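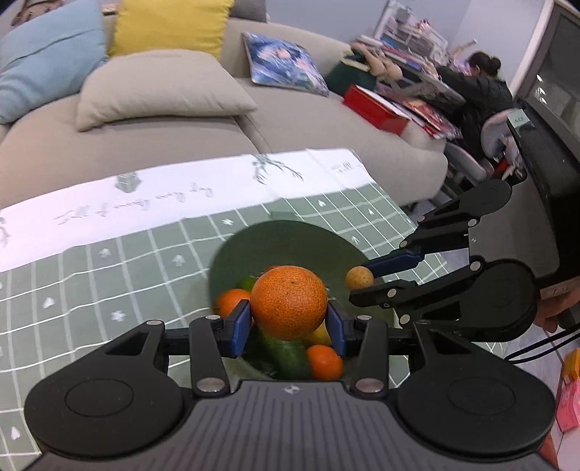

The Belari deep bowl, dark green

I've stocked a fair few fruit bowls in this shop and most of them have been pretty things that hold four apples and then start rolling them onto the floor. So when the Belari samples arrived I did what I always do and took one home, put it on the kitchen table and left it there with the shopping in it. It's still there! I had to order another for the shelf.

It's a big, deep, round bowl with tall sides, and that depth is what I like best. You can put proper shopping in it. Oranges, tangerines, a mango, even a whole cucumber if you lay it on the slant (I know, cucumbers live in the fridge in most houses, but mine get eaten faster when I can see them). The curved rim is comfortable to get your hands round when you want to carry it from the worktop to the table.

The green is a deep one with a matte surface, a bit darker in the evening than it looks by a window. I wasn't sure about it when I opened the box, if I'm truthful. I'd ordered it thinking of something brighter. Then I put oranges in it and changed my mind on the spot – they glow against it, and so do tomatoes. Lemons look lovely too. Green apples get a bit lost, so if you're a Granny Smith household you might want to have a look at the cream one instead.

Size and price

The bowl is £50, and that includes postage to anywhere on the mainland. It comes in one size only. People do ask me for a smaller one and Belari don't make it, though the Oltov dish further down might suit you. Mine sits on the table without wobbling and leaves enough room for plates on either side, but if your table is a little two-seater I'd measure up first. Email me and I'll send you the exact width and height of the one in stock, as they vary a touch from batch to batch.

Washing it

Warm water and a soft cloth. I don't put mine in the dishwasher and the makers say not to. Fruit does leave the odd sticky ring at the bottom, usually from an orange that's been forgotten, and a soak of ten minutes sees to that. Keep scourers away from it, they leave shiny marks on a matte finish and you won't get them out again. 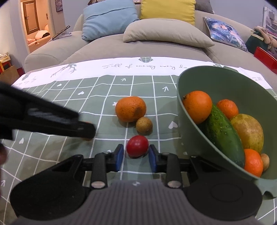 The cloth that goes with it

I get as many emails about the tablecloth as about the bowl. It's the Haddad cloth in sage green and white, and I've used it under nearly everything since it came in. The soft green sits nicely with the darker bowl without matching it exactly, and I'm not much of a one for matching sets anyway. It's 157 cm across, washes at 40 and irons best while it's a little damp. On its own it's £26, or £70 for the bowl and the cloth together, so you save a few pounds and I only have to pack one box.

Also in this range

The Oltov shallow dish is good for cherry tomatoes and other small things that disappear to the bottom of a deep bowl (I keep mine for tomatoes and whatever nuts are left over from Christmas). The Serus colander comes in the same green and is handy if you like to wash the lot as soon as you get in from the shops.

Next delivery of the deep bowl is due in April. I've got a few left until then, and I'm happy to put one by for you if you drop me a line.

Prices correct at 1 February 2010 | Contact us | Delivery and returns | © 2010 All rights reserved | Back to top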